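Ticket 2067: Kikbridge (feature DCP), subtitles late in reel 2 only
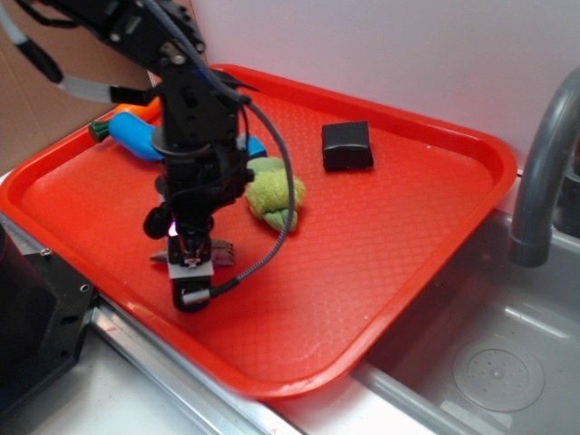 Summary
Status: Closed
Priority: High
Site: Estrella, main screen
Opened by: Leilani Baptiste, projection
Assigned to: Analyn Mercado, mastering
Playback server: Oltex
Projector: Draller, subtitle rendering off
Package: Kikbridge, 2K scope, 24 fps, 5.1, English subtitles, seven reels

Problem as reported
Subtitles are in sync through reel 1. At the reel 2 boundary they fall behind the dialogue and stay behind by the same amount until the reel ends. Reels 3 through 7 are in sync. Picture and sound are in sync with each other in all reels. No error on the Oltex during ingest or playback. The package is unencrypted, so no key is involved.

The most obvious place is the kitchen conversation between the mother and the older daughter. The mother finishes speaking, there is a long silence, and her first line comes up over the shot of the stairs.

Expected: first subtitle of reel 2 appears with the first spoken word.
Observed: first subtitle of reel 2 appears 300 frames after the first spoken word.

Log

9:10 a.m., Baptiste
Ran reel 2 from the top three times, once after a server restart. Same offset each time. Jumping into the middle of the reel gives the same result as playing into it from reel 1. Deleted the package, ingested again from the delivery drive, ran the hash check. All assets pass. No change.

9:45 a.m., Mercado
Please confirm whether the server or the projector is drawing the text. Also check the subtitle delay setting on the server. If someone entered an offset for another title it may have been left in.

9:58 a.m., Baptiste
Server is drawing the text. Subtitle delay is 0. Would not expect a global delay to affect a single reel in any case. Played the trailer package with subtitles from the same distributor and it is in sync.

10:20 a.m., Mercado
Agreed, a global delay is ruled out. Opened the CPL. Relevant values for reel 2:

MainPicture EntryPoint: 300
MainSound EntryPoint: 300
MainSubtitle EntryPoint: 0

In the other six reels all three values are 0. Picture and sound in reel 2 start 300 frames into their track files and the subtitle file starts at its own zero. The subtitle times were written against the untrimmed reel, so every line lands 300 frames late. At 24 fps that is 12.5 seconds. Matches the report.

10:32 a.m., Baptiste
Why is there an entry point in that reel at all?

10:50 a.m., Mercado
Checked with the edit notes. Reel 2 used to open on a chapter card over black. The director removed the card after picture lock in May. The picture and sound files had already been wrapped, so the card was skipped in the CPL to avoid encoding the reel again. The subtitle asset was missed when the CPL was edited. The card had no subtitle over it, so the list of lines looked normal when it was proofread.

11:15 a.m., Mercado
Test A. New CPL with the reel 2 MainSubtitle EntryPoint set to 300 and its Duration reduced to match picture. Everything else unchanged. Supplied as a version file against the original package. Please ingest and run the first scene of reel 2.

11:50 a.m., Baptiste
Test A ingested. The new CPL shows as complete. Result is the same as before, subtitles 300 frames late. Confirmed that the new CPL was the one loaded by comparing the UUID on the playback screen.

12:05 p.m., Mercado
On my bench player Test A is in sync. The subtitle track is Interop XML, and the software on your Oltex appears to ignore EntryPoint on that asset type. I have seen that on other servers. The fix has to be in the subtitle file itself.

1:30 p.m., Mercado
Test B. Reel 2 subtitle XML retimed. TimeIn and TimeOut on every line moved earlier by 300 frames. New UUID for the subtitle asset, new CPL, new packing list. MainSubtitle EntryPoint set back to 0 and both IntrinsicDuration and Duration set to the trimmed picture length. Fade times left as they were. Font resource is unchanged and included.

Note on the times: the Interop format counts in ticks of 4 ms when the last field follows a colon, so 12.5 seconds is 3125 ticks. The first script I used treated that field as frames and produced values that looked plausible and drifted by a fraction of a second. Discarded before delivery. Anyone retiming these files by hand should check the last field first.

2:25 p.m., Baptiste
Test B ingested. Reel 2 checked from the first line to the last. In sync at the kitchen conversation, the bus station, and the phone call at the end of the reel. The final line clears before the reel boundary. Reel 3 starts in sync.

2:40 p.m., Baptiste
One more item. The line "You said that last winter" runs into the right side masking. Is that from the retime?

2:52 p.m., Mercado
No. Horizontal position was not touched, and the same line has the same values in the original file. It is a single long line with a sideways offset to keep it clear of the location title. Will split it over two rows and center it. Supplying as Test C, same method, new UUIDs.

3:35 p.m., Baptiste
Test C ingested. The line is inside the masking and does not touch the location title. Rest of reel 2 rechecked at the same points as Test B. No further faults.

Resolution
Cause: reel 2 picture and sound were trimmed by EntryPoint in the CPL and the subtitle asset was not. Setting the subtitle EntryPoint in the CPL had no effect on this server.
Fix: reel 2 subtitle XML retimed by 300 frames, new CPL issued.
Play the CPL whose title ends in V2-C. Remove the original CPL and the ones for Test A and Test B from the server so they cannot be added to a show by mistake. Do not delete the original package. The version file uses its picture and sound.

Follow-up
Mercado: build a full replacement package with reel 2 picture and sound rewrapped to the trimmed length, all EntryPoints at 0. Required before the title goes to any other venue.
Mercado: add a comparison of EntryPoint and Duration across all assets in each reel to the outgoing check.
Baptiste: rebuild the evening playlist with the new CPL and reset the house light cue at the end credits. The cue was attached to the old CPL and does not carry over.

4:10 p.m., Baptiste
Playlist rebuilt, light cue tested, old CPLs removed. OK to close.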